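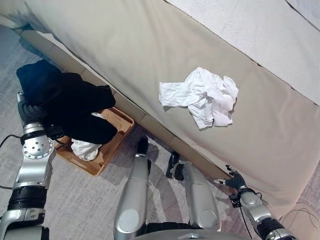

Search this site Search

Skerow linen books, README

Transcription of the ward linen books from the reserve hospital at Skerow, First World War. Two volumes, mostly German, some Polish in the margins. Typed up by Rafail Theodorakopoulos from the Panagiotou scans. Last changed June 9, 2026.

Not a casualty list. Names of patients only turn up where somebody signed for bedding or was charged for losing it. If you're after a great-grandfather try the nursing rolls first, then come back.

What's in it

One row per entry. Columns: volume, page, ward, item, number out, number back, signed by, remarks. Spelling left as found in "item", tidied version in "item_norm". Blank means blank in the book, "?" means I couldnt read it.

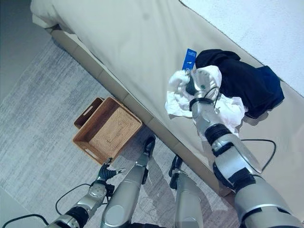
Item names were the worst part. The clerks used Laken, Tuch, Bezug and plain "Wäsche" almost as they liked, and the second clerk changes his mind half way down a page. My rule: anything that covers the bed is Bezug or Laken as written, anything loose is Tuch. So the crumpled white cloth in the photo would be a Tuch and the pale cover stretched over the bed under it a Bezug. Where the book only says Wäsche I left it alone. Please dont "fix" these.

Ward 9 is a mess. Officers' ward to begin with, then mixed after March 1917, and the same ward number seems to be used for the annexe at Windwood.

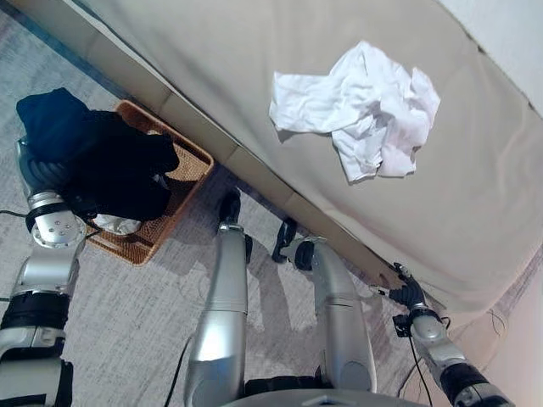 I have kept the annexe rows under the same number with "annexe" in remarks, but only where the signature makes it clear. The rest could be either. Matching them against the ration book would help, if it ever gets scanned.

Known problems

- 50 rows with no date, kept in page order
- water damage at the back of volume 2, numbers there are guesses
- ranks abbreviated three different ways, not merged yet
- Polish remarks transcribed but not tranlated 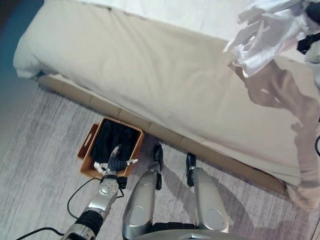
Using it

Plain CSV, UTF-8, semicolons. Opens fine in Clutell, set the separator by hand. Free to reuse, credit the transcriber and give volume and page. Corrections welcome, send the page number as well as the row.

This site uses cookies. Accept Decline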